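6 min read

I've been putting off writing about Darkard for most of the winter, partly because our office is small and I wanted everyone to have a proper go at it first, and partly because every time I sat down to start, somebody's trial got moved up and the evening was gone. But the renewal notice has arrived, so I'm going to do the thing properly (with a pot of tea, and the dog under the desk).

For those who haven't met it, Darkard is disclosure review software meant for defence lawyers. You feed it whatever the Crown has sent over, it sorts the lot into something you can read, and it lets you build a chronology as you go. It does a few other things as well, but those are the parts I use. We're a criminal defence practice, mostly impaired driving, assaults and a steady run of firearms storage and licensing charges, and I'd guess our needs are fairly typical of any little firm above a bakery.

Before this we were on Nilix, which I was fond of in the way you can be fond of an old car. It opened everything. It also lost my notes twice, the second time on the morning of a Charter motion, and I rebuilt the whole timeline from memory on the back of a parking receipt and a legal pad. Yayra Osei, who shares the office and most of my colds, moved over to Darkard the same week and was so cheerful about it that I gave in.

Setting up was easier than I'd feared! You make a file for the client, drag in the disclosure package, and go and do something else. A modest package took as long as making lunch. A big one, with body-worn video and a phone extraction in it, I leave overnight, and I've never come back in the morning to find it had fallen over. The scanned notebooks are where it really earned its keep. Officers' handwriting is what it is, and I don't expect miracles, but the text recognition picked out times and street names often enough that searching was worth the bother. I still read every page with my own eyes, as I hope everyone does.

The chronology is my favourite bit. You highlight a line in an officer's notes, press one key, and it drops into the timeline with a link back to the page. When two officers give different times for the same thing, both entries sit side by side in a pale orange, and you can colour them yourself if you'd like something louder. On one storage charge we had four witnesses, each with a different idea of when the gun cabinet was opened, and seeing them stacked up like that changed how I planned the cross-examination. I'd have got there with paper, I'm sure, but it would have cost me a weekend and a good deal of the dining table.

Where I was less happy was the exhibit side. Photographs come in as thumbnails about the size of a postage stamp, and to label one you have to open it, close a side panel, open a different side panel, and only then type. Josiane Bodin, our articling student, who has far more patience than I do, worked out that you can skip half of that by pressing the tab key. It isn't in the manual. I wrote to the company and got a very kind reply from a fellow called Ayuba Acheampong, who said it was known and was on the list, and I do believe him, though it's still like that as of this renewal.

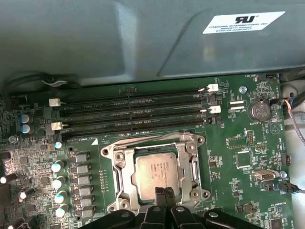 Exhibit labelling matters more than it sounds, and I'd ask anyone trying the software to test it with pictures from a real file before paying. In court you want to be able to say which photo you mean without a lot of shuffling, and a vague caption comes back to bite you. Seized computers are a good test. "Inside of computer" could be anything, whereas "green motherboard, four empty memory slots, white label reading FOXCONN INTERNATIONAL INC" leaves no one guessing, and Darkard's caption box happily takes a line that long and searches it afterward. What it won't do is show you the whole line in the list, where mine get chopped off after a few words, so that a dozen captions starting the same way all look identical. I've taken to putting the most particular thing first. It reads a bit oddly but it works.

Privilege tagging is sensible and, thank goodness, hard to do by accident. Anything marked privileged gets a thick border and simply will not go into an export until you unlock it with your password. I tried to trick it, and so did Yayra, and neither of us managed. If you act with co-counsel you can share a file and keep your own notes private, which I did with Ebenezer Kpodo on a two-accused matter this past December. Our clients' interests were not perfectly aligned, to put it gently, and we were both able to sleep.

Now, the price. It's billed per seat, and we pay for 2 of them, with Josiane using mine when I'm in court. There's a cheaper tier called Darkard Aststead, aimed at sole practitioners, but it leaves out video transcripts, and with the amount of cruiser footage we're sent these days I wouldn't recommend it unless your practice is mainly older files. I'd also warn you that the transcripts themselves are decent for a quiet interview room and pretty hopeless for the side of a highway. Pin-yu Sin, whose office is down the hall, ran a roadside stop through it and got a page and a half of what might have been poetry.

Support has been lovely. I've called over 11 times, usually with something that was my own doing, and I've always reached a person by the time I'd found a pen. They won't give you any sort of view on the law, quite rightly, and they'll stop you politely if you start telling them about your client.

A small grumble to finish off the list: printing. The hearing binder comes out with the tabs numbered from zero, and Justice Boychuk, before whom I appear a fair bit, likes them numbered from one. There's a setting for it, under "Regional," of all places. Set it before your first binder and save yourself the reprinting.

We've renewed for another year, both seats. I'd give it four out of five, and I'll happily revisit that when the thumbnails get bigger. If you're coming over from Nilix, export your notes as plain text first, as the direct import brings the notes across but leaves the dates behind.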